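September 16, 2020

I have been meaning to write about my grandmother's bread for so long that my sister Deirdre has stopped asking. She used to bake on the second floor of a narrow house in Vellotcombe, and the smell would find you halfway up the street (or so I remember it, and I was seven, so take that as you like). I started trying to make her rye loaf myself in March, with a starter from my neighbor Selorm Kyei, who handed it over the fence in a jam jar and told me to feed it whenever I fed myself.

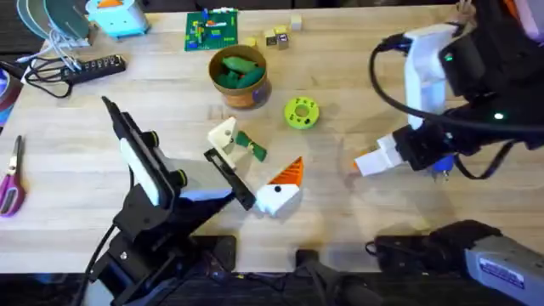
Well, I eat a lot, so the starter did very nicely! The loaves were another matter. My first was so dense that I sliced it thin and called it crackers, and the second had a big cave right under the crust. I wrote to Trinity Greenberg, my old roommate, who bakes for a living now, and she wrote back two pages, mostly on the subject of patience. Use 700 grams of flour, she said, keep the dough wetter than you'd like, and go for a walk. 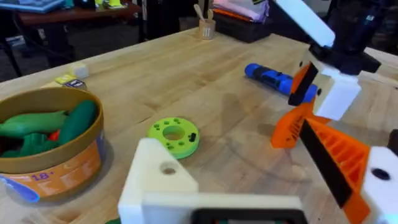

Rye dough sticks to everything, and I mean everything, including the dog. Grandma shaped hers straight on the table with wet hands and a scraper, and I've come to love working that way too. I do get fussy about the surface, though. A butcher-block top like this one, with its long pale strips and that faint grain running through, is just what I'd want under a loaf, and I'd probably spend more time admiring it than kneading. Then it's into the pan, a towel over the top, and off on that walk. 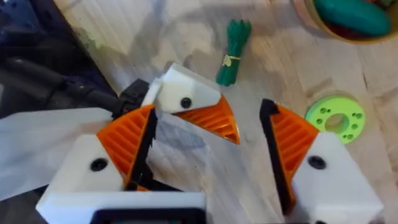
*Light wood, diagonal grain, a few whitish streaks.*

The loaf I baked last night is the closest yet. It's still a little sour for me, but Deirdre had three slices with butter and took the heel home in her coat pocket. Next time I'm adding caraway, if I can find the jar.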